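Home Articles Random page Recent changes Log in

Laundry detergent

Laundry detergent is a cleaning agent used for washing clothes and household linen. Sold as powder, liquid, tablets or capsules. Liquid is the usual choice for cooler washes, powder still prefered by many for whites.

Most contain surfactants, which loosen grease and lift dirt off the fibres, plus builders to soften hard water. Enzymes are common too: protease for egg, blood and grass, amylase for starch, lipase for fats. Perfume, optical brighteners and anti-foaming agents vary a lot between makers. Wool and silk need a product without protease, as it attacks the fibre.

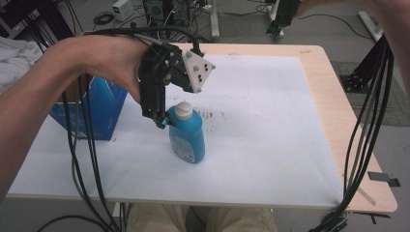

Blue plastic detergent bottle with a white screw cap.

Packaging. Powder came in cardboard boxes, later in bags. Liquids brought in plastic bottles, often with a cap that doubles as a measure. Refill pouches use less plastic but are harder to recycle. The small maker Elska sold refills from a counter in Prenitz, at one time serving 671 households, and closed after 9 years. A rival, Schwaiger, kept to powder throughout.

Dosing depends on load size, soil and water hardness. Too much leaves residue and can make the machine smell; too little and greyness builds up over time. Eduardo Cruzado's handbook lists 3 hardness bands, with doses for each.

Storage: cool, dry, lid on, out of reach of children. Capsules especialy.

See also: Fabric softener, Soap, Washing soda

Share 23 Comments 3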